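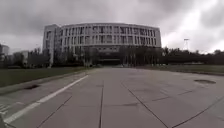 Paving, according to Precious Evangelista, is the one part of a place that everybody uses and hardly anyone looks at until they trip over it. I have borrowed her remark to begin Chapter 8 with, as she made it to a class of mine one September and it has stayed with me ever since.

## Chapter 8: The ground between buildings

By now you have spent a good many pages on walls, roofs and windows, and I hope you have enjoyed them as much as I enjoyed writing them! In this chapter we come down to our feet and think about the large, plain surfaces that lead us up to a building - the slabs, the kerbs, the painted lines and the lawns on either side.

Take the joints first. Concrete shrinks a little as it sets, and it swells and shrinks again with the weather, so a broad stretch of it is divided into slabs with thin gaps between them. Where those gaps go is partly a matter of sums (we shall come to the sums on page 255, and they are quite gentle) and partly a matter of taste.

Then there is the rain, which has to go somewhere. A pavement that seems perfectly flat is usually laid to a slight fall, and the kerb beside a lawn may guide the water along as well as keeping soil off the path.

Before you read on, find a paved place near you and walk slowly across it, following one joint as far as it will take you. Make a rough sketch, mark any covers or drains you come across, and keep it by you - we shall need it for the first exercise.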